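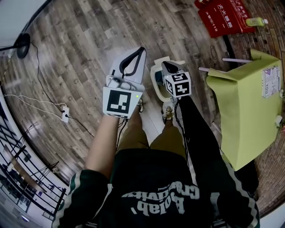 Vol. 7, No. 18

In Defense of the Jacket with Words on It

by Lucinda Nakamura

I own a dark green zip jacket, and my sister would like me to stop wearing it. Her position is that grown people don't go around with writing on their clothes. Mine is that she has never looked down at herself on a bad morning and found something to read.

Let me back up. I came to lettered clothing late. My mother ironed everything, including pillowcases, and she thought a shirt with a word on it was an ad you'd paid to carry. So until my thirties I dressed like a filing cabinet. Then I moved to Tamley, the thrift store on Keller Street had its May sale, and I went home with a bag of other people's slogans. A bowling league. A bakery I've never been able to find. A sweatshirt that said 296 across the back in huge numerals, and I still have no idea 296 of what!

The ones I love best are the ones that don't quite mean anything. "Bolab' creativity," in big white letters, with a little "original" sitting over it. Would you change a word of that? I wouldn't. I especially wouldn't touch the apostrophe, which is hanging on to the end of that first word like a kid on the back of a shopping cart. A copy editor would take it out and the whole thing would go flat. And I like the small "original" up there, very modest, as if somebody had asked.

My sister says it's nonsense and I say sure, so is most of what's on a cereal box, and the cereal box doesn't have a stripe down the sleeve. I'm a big believer in the stripe. A plain green jacket is something you wear to rake leaves. Put a white stripe down the arm and you're on a team – it doesn't matter which one, and you never have to go to practice.

Then there's the matter of shorts. I wear mine with a jacket for a good part of the year, khaki ones, bare legs, sneakers, and I've heard every remark there is to hear about it. Are you coming or going? Did you get dressed in two different rooms? Well, my arms get cold and my legs don't. I've tried explaining this to people in line at the Park Street post office and they look at my knees with real concern. But think about how you are at home, standing around on the floor with your hands full in the middle of some job. You want a zipper so you can open up when you get warm, and you want your knees free. Long pants are for restaurants.

Sneakers I'll give more ground on. I used to buy white and spend my evenings with a toothbrush and baking soda. Now I look for a pattern, something dark with a bit of yellow in it, and I haven't scrubbed a shoe in ages. My neighbor Kunden says they look like a bruised banana. He wears sandals with socks, so I take that under advisement.

My sister is visiting next month and has offered to take me shopping, her treat, for "a nice neutral coat." I'll go. I like lunch. But I'm wearing the green one there and I'm wearing it back, and if she finds me a coat with an apostrophe in the wrong place we can talk.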